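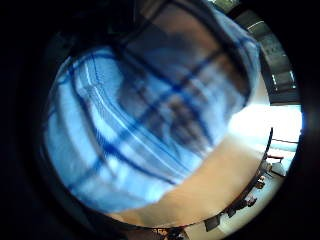

20/08/2020. Skyrme gripper kit, bench notes

A slow sort of day, but I did finally get round to the thing I've been promising since April, which was going through the glove side of the Skyrme kit properly. The left jaw had been drifting again (Hurkau script gave 8 dropped readings over a run of 271, much the same as last time), so I reseated the plug, put a fresh tie on the cable and wiped the lens while I was there. 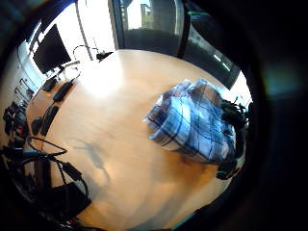 Folded check cloth on the table, gloved hand at its right side.

Please do leave a bit of slack at the wrist, lovely as a tidy cable looks! I pulled it too snug in spring and we lost two connectors that way.
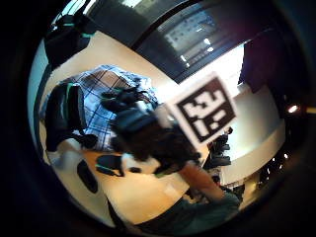
Spare connectors are on order from Zarkthorpe, and I've put the old ones in the Penance drawer in case anyone fancies a go with the soldering iron. Jaw offset now saved as 1567. Still to do: head strap buckle, and the charger that buzzes.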